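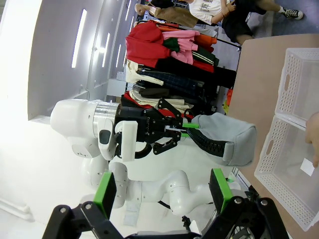

Pouch lift at the two-arm station, view from the wrist camera.

Home Projects Reports People Contact
Search this site Enter keywords Go

Progress report to the Dellent fund: learning to handle soft cases
Prepared by Efthymia Psarras, Wevo handling group

We are very happy with this period! The plan you funded called for 1000 recorded pick-and-place runs with soft items, and we now have all of them, cleaned and labeled. Each run is steered by a person, and the arm's motion is saved together with the wrist views. The zippered pouch was the item we worried about most. It bends when lifted, and the spot where the fingers close changes how the rest of it hangs.

Our first policy, trained on 500 runs, often closed on the middle of the pouch and then had trouble lining it up with a bin. Efthymia Rallis suggested that we mark the pouch ends in the training views and let the model choose a grasp point before it plans the move. That small change made a big difference. In 200 test trials the new version picked an end far more often, and the path to the bin came out shorter and smoother – a real pleasure to watch.

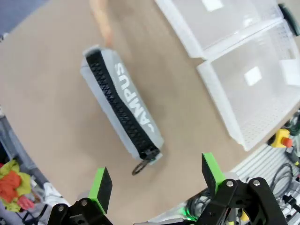 Swanepoel workshop, August

Pouch angle is our main test variable now. We lay the case down in 6 directions, diagonals included, and start with the fingers open wide. The dark zipper against light gray fabric turns out to be a very good cue for direction, and the model seems to lean on it. We want to know what happens with a case that has no such stripe, so plain ones are on order.

Still open: the bins. Their see-through walls catch bright reflections, and the depth estimate jumps near the rim. Rallis is trying a filter from our older Lokeo code, and early runs look promising.

Spending is on plan. Next we will retrain with the plain cases and send you the full results table.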